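Search posts
Search

Myrtle Ridgeway
Thread on suede care, written up from bench notes at Goicoechea. Dry methods first, liquids last.

1/ Suede is the split or flesh side of a hide, buffed to raise a nap. Color reads lighter or darker depending on which way the nap lies.

2/ Brush in one direction to lift dust, then against it to raise the fibers. Crepe rubber for flat spots, brass only on the heel.

3/ Grease: cover with cornstarch, leave 30 minutes, brush off. Repeat up to 2 times before trying a solvent.

4/ Water marks: dampen the whole panel evenly and air dry it stuffed with plain paper — no heaters.

5/ Tetsuya Ebihara keeps a separate brush for each color. I do now too.

We use cookies to remember your settings. Accept / Manage

6/ Speckled browns hide small stains well. Check them under a side light.

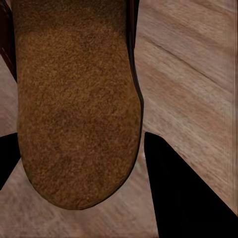 Mottled brown, rounded at the end. 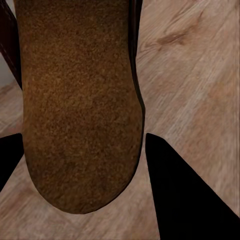
7/ Should protector spray go on before or after brushing? After, on dry suede, in two light coats with the nap standing up.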